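The Cellar Book

4 min read

Wael Ouazzani had the keys to the Githolm brewery for 14 days before he found the mistake. It was in the cellar book, on a page from June, in the old brewer's square handwriting. Tank 2, brown ale, 3587 liters. The tank didn't hold that much.

He read the page again standing up, then took it to the office and sat down with it. The duty had been paid on that number. The beer had been sold to Litilard, the pub chain, and they had paid for it too. 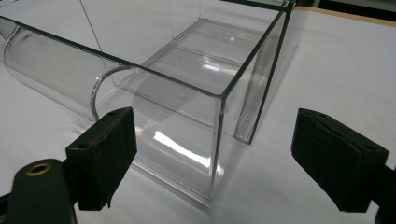
Hajji came in at noon with the malt invoices and asked why the boiler was off. Wael turned the book around so she could read it. She put the invoices down next to a clear box that sat on the white worktop, the kind with thin walls where you can see right through to the seams at the bottom, and she bent over the page for a long time.

"He wrote in the Jorevwood beer," she said.

"What Jorevwood beer?"

"They had a leak that summer. They were going to dump a batch. He drove over with the truck and brought it back in casks."

"And put it in ours?"

"He put it in the book. I don't know where he put the beer."

Wael went down to the cellar. It was cold and smelled of wet stone and yeast. Behind the last tank there was a low door he had taken for a cupboard. The third key on the ring opened it. Inside were 12 casks on a rack, each one chalked with a J, with the bungs still in.

He rapped on the nearest one. It was full.

Hajji had followed him as far as the steps. "Litilard got ours, then," she said. "They paid for all of it and got ours."

"They got short measure."

"They never complained."

He locked the door and they went back up. He moved the invoices and the book onto the chair.

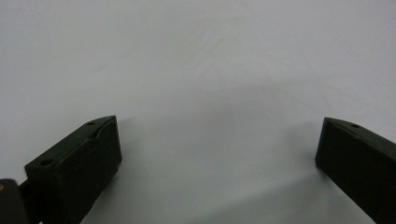

The worktop at Githolm.

He took a clean sheet and wrote the name of the pub chain at the top. Then he wrote the date of the delivery and the number from the book, and under it the number the tank could hold. Hajji read it over his shoulder.

"You could just pour it out," she said.

"I could."

He signed the letter and asked her for a stamp. Then he went to light the boiler.

Contact | © Githolm Stories | Back to top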